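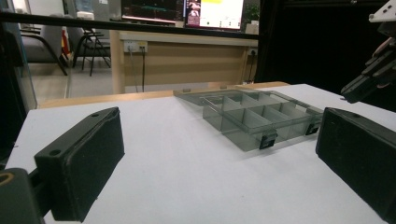 Monday, January 22, 2018

Why is the Raditura rye starter so slow to rise this winter?
Mostly it's the flour. The new sacks from Erneck are milled coarser than the old ones, and the starter wants more water than we were giving it.

I came around to this after a long weekend of fussing with the proofing cupboard, which I had blamed from the start (sorry, cupboard). Jar A got the usual feed, 110 grams of flour and the same of water. Jar B got the same flour with a good splash extra, and by lunch it was domed and smelling of apples while poor A sat there like wet sand. I stirred A down, gave it the extra water too, and it was a different creature by the time I'd washed up.

Baked 2 loaves from jar B in the Hägglund oven. Dough weight 711 grams each after shaping, a bit sticky, and I floured the baskets more heavily than I like. Inside temperature read 92 when I pulled the first one, so I put it back until it sounded hollow. The second had a lovely crust but a tight line along the bottom, and I think I rushed the final proof because I wanted to get home before the snow got bad on the Sorkberg road.

If you're in early tomorrow, please feed both jars the wet way and leave the lids resting loosely on top. The last of the old flour is in the bin under the stairs. I'd like to keep that back for a side-by-side, so please don't use it for pancakes, however tempting!

Still to try: sifting the coarse flour, and a longer soak before the salt goes in.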